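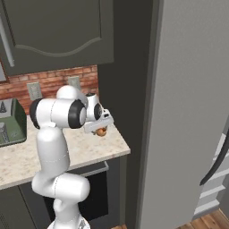 The Trurko comparison started in July, when Chae-won Yeom and I needed to choose one gripper and one controller for kitchen tasks and we could not agree. We run everything first in a simulated kitchen and only later on the real arm in our lab in Irkville. Small round objects are the hardest part of the test set, so many questions we receive are about them. The brown one in the gripper, over the stone counter near the corner, belongs to this group. We collect the answers on this page, and I update it when I have time. (Chin-lung Chiang)

Which grippers do you compare?

There are 2. The first is the flat parallel hand that comes with the arm model. The second is the Chu hand, which has softer fingertips and opens a little wider. Both are mounted on the same wrist and use the same arm.

How many trials did you run?

900 for each gripper in simulation. On the real arm we have done much fewer, and those results are not on this page yet.

What is counted as a successful grasp?

The object must leave the counter and stay in the hand for 5 seconds while the arm is holding still. If it rotates between the fingers we still accept it. If it touches the counter again before the time is over, the trial is failed.

Why is the kitchen so full? A plain table would be simpler.

Yes, and we began with a plain table. The problem is that both controllers looked equally good there. With a wall behind the counter, an upper cabinet and a sink, the elbow has less freedom, and the differences between the controllers become visible.

Which controllers are included?

A joint position controller and an impedance controller. Chae-won prefers the second one. I preferred the first one until I saw how hard it pushes into the counter when the height estimate is wrong by a few millimeters.

Can I use my own gripper model?

Yes. Put the model file in the "hands" folder and set the mounting offset in the settings file. Please check the collision shapes before you write to us. Most of the reports about "exploding" objects came from fingertips that overlap when the hand is closed.

My object slides out during the lift. Is it a bug?

Usually it is the friction value. Our default is low on purpose. Try also to reduce the lift speed, and look at the contact log to see if both fingers are touching.

What computer do I need?

We use a desktop machine with 16 parallel kitchens running at the same time. One kitchen alone works on a normal laptop, but it is slow when the camera is turned on.

Will you test suction cups?

Not in this round. The group in Zedstead asked for it too, and they have offered to prepare the model.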